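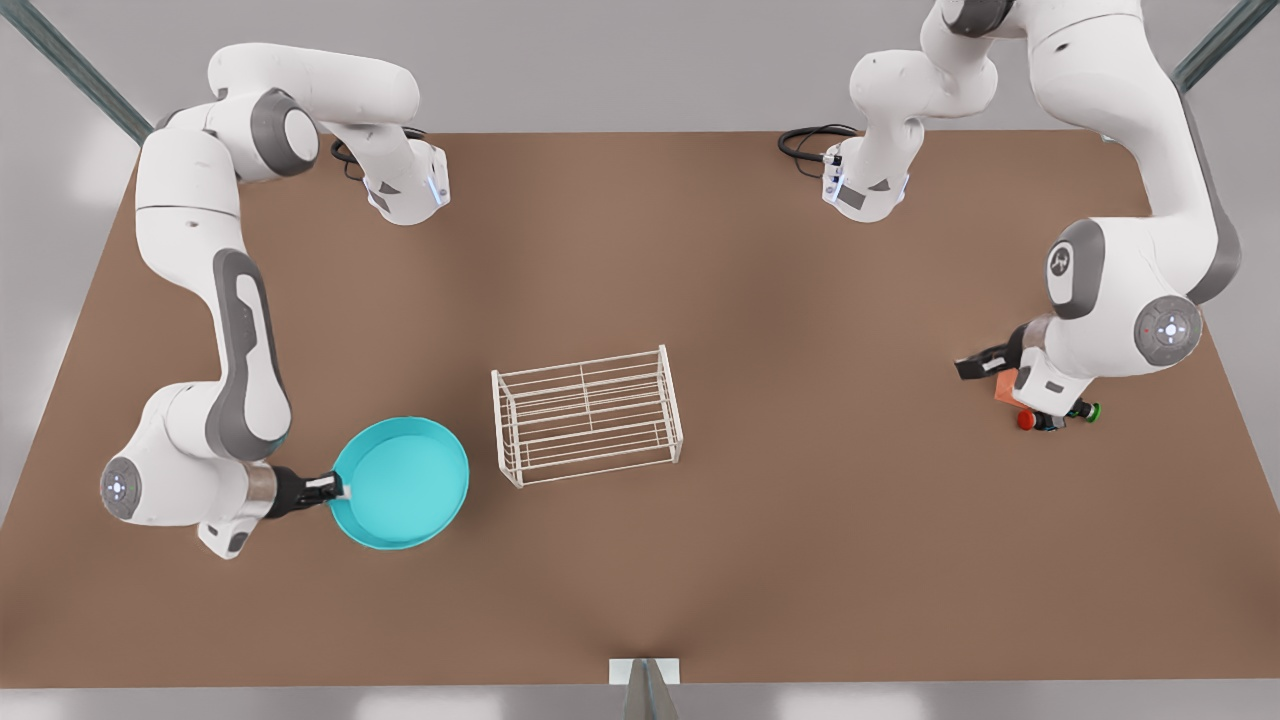

4.2 Running the two-arm rack task in Multon

1. Open Multon and load the tabletop set. Check that the rack is empty before you start. The scorer counts whatever is in it, including things you forgot.

2. Pick a policy. Ross is the baseline. Bilulton plans both arms together and takes longer to think, as it will remind you in the log.

3. Set the seed to 27 to repeat our June result: 6 successes in 8 trials for Bilulton, 2 in 8 for Ross.

4. Press Run and leave the sliders alone.

Note: A bowl that ends up leaning on the rack is a failure. Friederike Wiegand wrote this rule and does not take appeals.

Caution: Do not change friction between trials. Your numbers will improve - and mean nothing.

5. Save the log before closing. Multon will not ask.

For scores on the Clirnenico set, see 4.3.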